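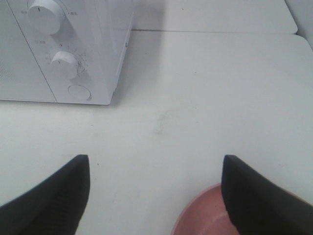

White countertop microwave oven with dial controls.

Search reviews and guidance Go

Equipment Reviews | Small-Scale Hydro | Off-Grid Power

Review: Flutivden Micro-Hydro Kit, Model 2

The Flutivden is a compact water turbine kit intended for small streams with a modest drop. It is manufactured by Georgiev and sold as a complete package, comprising the turbine, a generator, a charge controller, a dump load, and the intake screen. Batteries and pipe must be purchased separately. This review is based on an installation at our Billwood site, where the kit was placed in service in August and inspected at the end of the following winter.

Installation

The kit arrived in two crates, both well packed. Assembly of the turbine housing required only the wrenches supplied. The manual is clear on mechanical matters and rather thin on electrical ones. In particular, the wiring diagram for the dump load shows the terminals in a different order from the labels on the controller. Installers should follow the labels.

The mounting plate is drilled for a concrete base. Our base was poured in advance from the published drawing, and the bolt holes lined up correctly. The pipe fitting is a less common size, and an adapter had to be ordered before the system could be connected to our existing line. A suitable adapter ought to be included at this price.

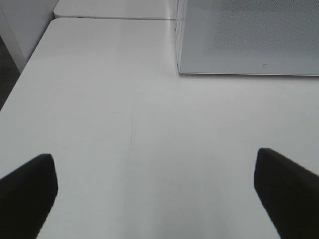

Can the kit be installed without an electrician?

The mechanical work can be done by a capable owner, but the battery and inverter connections should be made by a licensed electrician.

Permission to divert water is a separate matter and remains the responsibility of the owner. The manual devotes one paragraph to it. Prospective buyers should speak with their local water authority before ordering, as the rules for even a small diversion differ considerably from place to place.

Performance

The system charges a 12-volt battery bank. In its best month at Billwood it delivered 164 kilowatt-hours, measured at the controller. Output fell during dry spells, as would be expected of any run-of-river system, and the turbine was shut down entirely for part of the early fall when the stream level dropped below the intake.

When flow was steady, the supply was steady as well. The small loads in the site office, including lighting, a radio, and a laptop charger, were carried day and night. Short heavy loads are limited by the inverter and the condition of the batteries, and the turbine itself has little bearing on them. Buyers who plan to run heating appliances should size those components first. 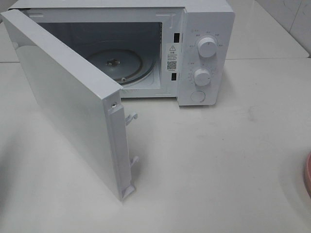
A reader in a similar setting wrote to say that the output figure matched what their own unit produced in a wet spring, though they found the controller display hard to read in daylight and had built a small hood over it. They also asked whether the dump load could be used to warm a water tank. Georgiev supplies an immersion element for this purpose as an optional part. It has not been tested here.

Noise and Maintenance

The turbine produces a low, even hum. It can be heard beside the housing and is lost in the sound of the stream a short walk away. The manufacturer calls for the bearings to be greased every 90 days. The grease point is on the underside of the housing, which makes a simple task awkward, and the housing must be drained before the cover is removed.

The intake screen requires the most attention. Leaves collected on it throughout the fall and had to be raked off frequently.
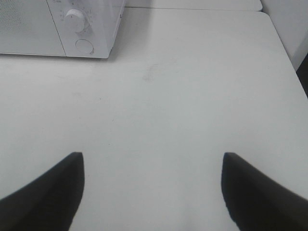 A finer screen, sold under the name Stakska, was fitted for the second half of the winter. It is set at a steeper angle and sheds leaves more readily, although it must be seated carefully to prevent gravel from passing beneath the lower lip. The standard screen is adequate for open streams. Owners with overhanging trees should consider the Stakska at the time of purchase, as fitting it later involves removing the intake box.

Assessment

The Flutivden is a sound piece of equipment, let down in places by its documentation and by the omission of a common adapter. The housing showed no corrosion at the winter inspection, and the runner was free of visible wear. It is recommended for sites with dependable year-round flow and an owner prepared to visit the intake regularly. Sites with a seasonal stream would be better served by a combined hydro and solar arrangement, and the controller supplied does not accept a solar input.

Reviewed March 2019. The kit remains in service at Billwood.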